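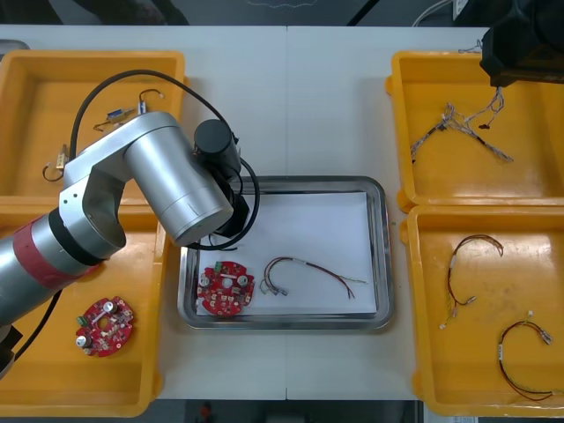
Two-arm kitting cell in the shared shop, cable question

lallstead_mike
9 Oct 2022
We're putting two arms over one table at the Lallstead shop. Round red boards in the bins on one side, harnesses on the other, and a steel tray in the middle where one of each should end up. The boards are fine. The harnesses are a pain. The loops come up tangled and the gripper takes two when I want one. Cycle limit in the script is 64 seconds and I keep hitting it.

Hovland
What are you lining the tray with? Bare steel gave me glare all day long.

lallstead_mike
White paper. Bins are yellow plastic.

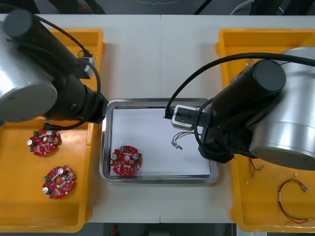

Photo: Ragnvald Skjelbred

Both grippers are at the tray there, with a board and some red and dark wires on the paper. The gripper cables loop out over the bins on both sides. Should I tie them down closer to the arms?

grarkia
Yes. I'd fix that before touching the script. A loop like that will catch on a harness sooner or later.

Hovland
Disagree. Tie it tight and you'll break a conductor at the wrist. I did that in February. Leave 300 mm of slack and put the harnesses in single slots.

grarkia
Slots mean somebody loads them by hand. Then why have the arm?

Hovland
Because it still does the placing.

Ragnvald Skjelbred
I'm with Hovland on the slack. The Himen log has 3,048 picks in it and most of the bad ones are double grabs. I don't see a cable snag in there.

lallstead_mike
OK, slots first. I'll print 2 and leave the cables as they are for now.

grarkia
Post the log after.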